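Grommont Library Extends Cable and Charger Recycling Drive

32 shares | 3 comments

The Grommont Public Library has extended its cable and charger recycling drive through the end of August, following strong participation at all branches. Residents have turned in 2,361 items to date, including phone chargers, extension cords and computer cables.

"Many households keep a drawer of cords they no longer use," said Roxana Alvarado, the library's director of public services. "We are pleased to give residents a simple way to clear it out."

Items in working order are sorted at the Tredura Street branch and offered free of charge to local families and students. More than 179 households have received a cable or charger through the program. All other items are sent for metal recovery.

Collection bins are located near the main entrance of each branch. Batteries, light bulbs and printer ink will not be accepted. Questions may be directed to Edith Huanca at the Tredura Street branch.
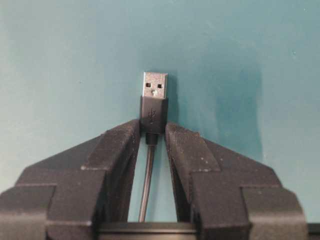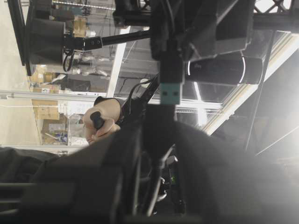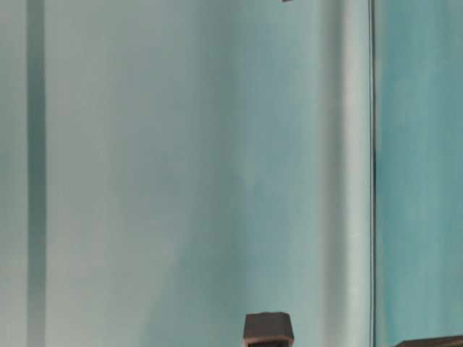
USB connectors, first and second images.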